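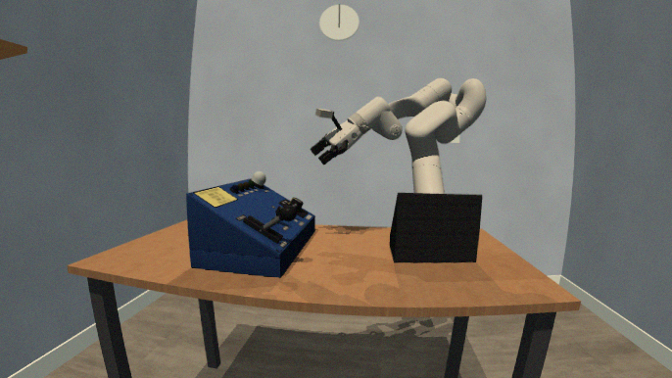

According to Saranya Varma, the old rule measured the wrong thing, and inspectors in Plorncombe had been signing off on rooms with a tape measure when they needed a pressure gauge. Her comment was read into the record at the building department's hearing in October, before the vote to replace the town's door undercut requirement with a pressure limit.

The revised section applies to small interior rooms that receive supply air from a central system and have no return grille of their own. In rooms of this type, air leaves through the gap at the bottom of the door or through a transfer opening in the wall. If the path is too small, the room pressurizes when the door is closed, supply flow drops, and air is pushed into the wall cavities and the ceiling. The rest of the building runs at a slight negative pressure in response and draws in outdoor air at whatever leaks are available.

Under the new text, the pressure difference between the room and the adjoining corridor may not exceed 4 pascals with the door closed and the air handler running at its highest normal speed. The previous text set a minimum gap under the door and made no reference to airflow. Builders could meet it before the mechanical system was connected.

## Survey results

The change follows a field survey by Venkataraman, the engineering firm retained by the town to review its mechanical provisions. Technicians tested 755 rooms in offices, clinics, schools and multifamily buildings. Each room was measured with the door closed, then with the door open as a control reading.

Of the 755 rooms, 91 exceeded the 4-pascal limit. The report states that 21 of those were in buildings that had passed final inspection within the preceding year. All 21 complied with the undercut rule on paper.

The most frequent cause was flooring. A door hung over bare subfloor has a generous gap, and the gap shrinks once the finish floor and any underlayment are in place. Carpet with a thick pad was the worst case. Floating wood and vinyl floors produced smaller reductions, but they were more common in the sample and accounted for more of the failures overall.

Door bottom seals were the second cause. These are often added after occupancy to limit noise. The survey found automatic drop seals, adhesive sweeps and, in several apartments, foam draft stoppers pushed against the door by tenants. The new rule treats a factory-fitted or screwed-on seal as part of the door. Loose stoppers are outside its scope.

Supply flow was the third. Some rooms had been rebalanced to serve more occupants or more equipment than the design drawings called for, with no change to the return path. Doubling the flow through a fixed opening increases the pressure across it by considerably more than double, and a gap that was adequate at the design flow can fail by a wide margin afterward.
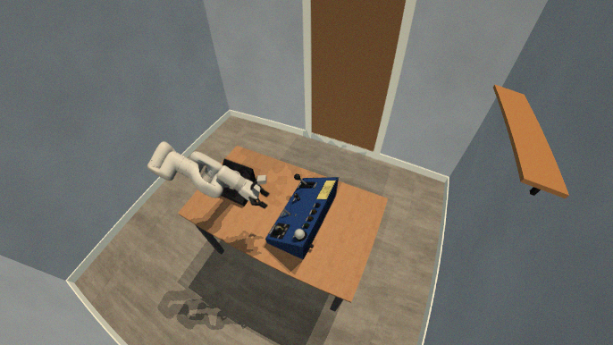 Conversions are expected to account for much of the early enforcement work. A storeroom or small office turned to another use keeps its original door in most cases, and the permit application rarely mentions it. Inspectors have been told to look first at the threshold. Where a plain panel door comes down to a wood floor just behind the work area, as with the brown one in the white frame, the gap cannot be judged from across the room and the reading has to be taken with the door shut. Baseboards matter as well, in that a continuous run along the foot of each wall limits where a low transfer grille can go without cutting the trim.

The test procedure is set out in an appendix. One hose is placed in the room, clear of the supply jet, and a second is placed in the corridor. The gauge is zeroed before each reading, and the value is averaged over a fixed interval to remove the effect of wind and of other doors opening elsewhere in the building. Exterior doors and windows must be closed. Exhaust fans that serve the room are to be switched off for the first reading and on for the second, and the higher of the two absolute values is recorded.

Any gauge with suitable resolution and a current calibration certificate may be used. The department bought Tolari meters for its own staff and will accept readings from contractors' instruments on the same form. Readings taken with phone attachments will not be accepted.

## Permitted remedies

Four remedies are listed in the revised section. The first is to cut the door. This remains the cheapest option for hollow-core and solid wood doors, within the limits set by the door manufacturer. Fire-rated doors may not be trimmed beyond the clearance stated in their listing, and the building department noted that this restriction was routinely ignored under the old rule.

The second is a transfer grille in the door or the wall. Grilles in walls must be sized on free area, with the manufacturer's data attached to the permit. Stamped-face grilles commonly have far less free area than their outside dimensions suggest.

The third is a jumper duct, run above the ceiling from the room to the corridor. It costs more but carries less sound when lined and offset. The report recommends it for counseling rooms, exam rooms and bedrooms. The fourth is a dedicated return connected to the air handler, which requires rebalancing of the whole system and a new test of adjacent rooms on the same branch.

Combinations are allowed. A short undercut with a small high-wall grille met the limit in most of the trial installations carried out during the survey.
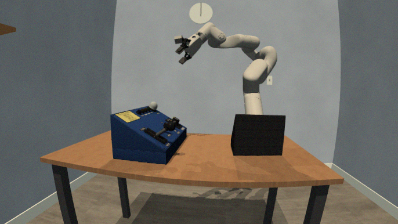

*Table with curved front edge; control panel box at left, black box at right.*

Rooms with furniture are to be tested as furnished. An earlier draft called for empty rooms, on the grounds that the result would be easier to repeat. That language was removed after contractors pointed out that low grilles were regularly blocked by cabinets and desks within weeks of move-in. The adopted version requires clear space in front of any grille and instructs the inspector to note large items nearby. Tables on open legs have little effect on the reading unless something is stored beneath them.

Heat-producing equipment is covered by a separate note. Its heat does not alter the permitted pressure, but it may alter the supply flow the room requires, and the return path has to be sized for that higher flow. Applicants must list fixed equipment on the mechanical schedule. If equipment is added later under an electrical permit alone, no new airflow test is triggered. The report identifies this as a gap in the process and suggests a cross-check between the two permit types, which the town has not yet adopted.

Laboratories, isolation rooms and other spaces designed to hold a pressure difference are exempt. So are rooms with their own ductless unit and no central supply. Commercial kitchens remain under the existing exhaust provisions.

## Cost and timing

The building department did not publish a cost estimate. Contractors who submitted written remarks disagreed on the expense of testing, with the larger firms describing it as minor when combined with the balancing visit they already make. Smaller firms objected that single-room jobs have no balancing visit, and that a return trip for one reading would be passed on to the customer. In response, the department added an option for the town inspector to take the reading at the final visit on jobs with a single affected room.

Hanine, a supplier of transfer grilles and lined jumper ducts, asked for a simplified sizing table to be printed in the code. The request was declined on the basis that free area varies by product. A worksheet will be offered at the permit counter, with a note that it may be used for preliminary sizing only and that the measured value governs.
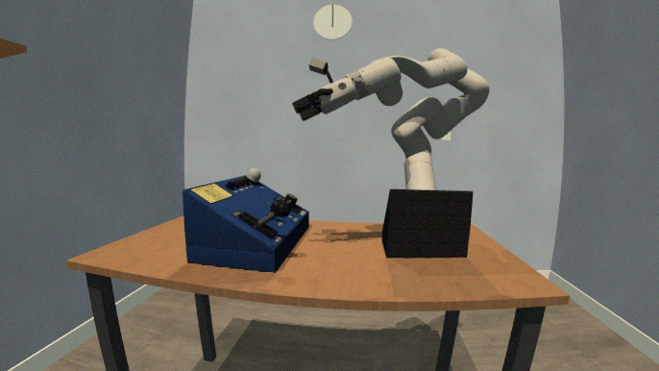
In the view of Ha-neul Kong, the limit is sound but the test condition is too lenient, as a system running at its highest normal speed with new filters still differs from one that has been altered by a tenant's contractor two years later. Kong's written remarks asked for retesting whenever a variable-speed air handler is reprogrammed. The department replied that it had no means of knowing when this occurs and left the matter to building operators.

A related request, for a permanent label on the door frame giving the tested value and the fan setting, was accepted in part. The value will be recorded on the balancing report, and a copy must be kept with the air handler. Labels on frames are optional.

The revised section applies to permits filed after the effective date printed in the notice. Work already under permit may follow either version, but an applicant who chooses the old rule must submit the undercut measurement after the finish floor is installed. Measurements taken from subfloor will be rejected.

Existing rooms are not subject to the limit unless the supply flow, the door or the floor finish is changed under permit. Owners of the 91 rooms that failed during the survey have received their readings by mail along with the list of remedies, and no citations were issued. The full survey tables, including the open-door control readings, can be inspected at the permit counter. The appendix and the blank test form are available at the same counter in printed form.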